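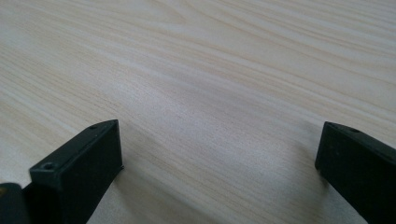

Hand-guided demonstration is a way of teaching a robot a task by having a person carry it out, holding a gripper much like the one the robot will later use. It belongs to a wider family of methods, older than most people suppose, in which the machine learns from movements shown to it and needs no written list of commands.

There are three usual ways of going about it. In the first, the teacher takes hold of the robot's own arm and leads it through the motion, as one might guide a child's hand with a pencil. In the second, the teacher works from a distance, using a joystick or a smaller copy of the arm. In the third, the robot is left out altogether, and the person goes about the job with a hand-held gripper while its position and opening are recorded.

The hand-held form is well liked for being light and quick to learn, and it can be carried into an ordinary kitchen or workshop without much fuss. Its chief weakness is that people bend and reach in ways an arm may not be able to follow – a fault that often shows up only when the motion is played back.

One well-documented collection is the Jestura set, gathered in Brovport by Murray Sandhu and Vilgot Haugland. It holds 2,155 demonstrations of 14 household tasks, among them folding napkins and stacking cups, performed by 15 people over the course of six months and finished in December. Haugland, who had begun with remote control, wrote fondly of the change, saying that newcomers who had struggled all morning with a joystick were at ease with the gripper before lunch.

Remote control is still preferred for heavy loads and for places unsafe to enter.

See also: Jorkine arm; Playback; Remote handling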